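Caston flower sorting cell, trial unit
Safety checklist before acceptance, with comments
Supplier: Prukmont. Site: Valent packing room, bench 2.

1. Arm fixed to its base, bolts tight
OK. Checked by hand and with the torque key.

2. Covers on the joints
OK. No cracks. One cover had a small scratch already at delivery, and it is written in the delivery note.

3. Cables along the arm
OK with comment. The cable has enough length in all the positions we tried, but the loop near the lower part is too free. I ask Prukmont to send 2 more clips.

4. Stop button
OK. Pressed 5 times, and the arm stopped each time. I would prefer it higher, because now the operator must bend down.

5. Reduced speed in teaching mode
OK. The limit stays on after restart.

6. Table surface
OK. The joint between table sections is flat, a stem does not catch on it. Please wipe before every shift.

7. Trays
Not OK. They move when somebody touches the bench. We need stops on the table before the offer is signed.

8. Loose leaves
Comment only. Artificial hydrangea loses small leaves and they can go under the arm. Remove them only with the arm stopped.

9. Floor around the cell
OK. Walking side is free. Yellow tape is still missing and Valent will put it.

10. Manual
Not OK. Page 16 shows the older Innes controller, not the one delivered. Correct page is requested.

Result: trial can continue at reduced speed. Full speed only after points 7 and 10 are closed. Next check in January, same bench.
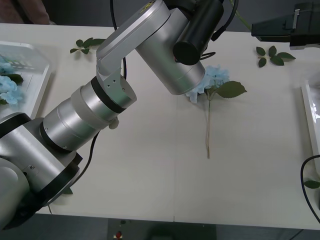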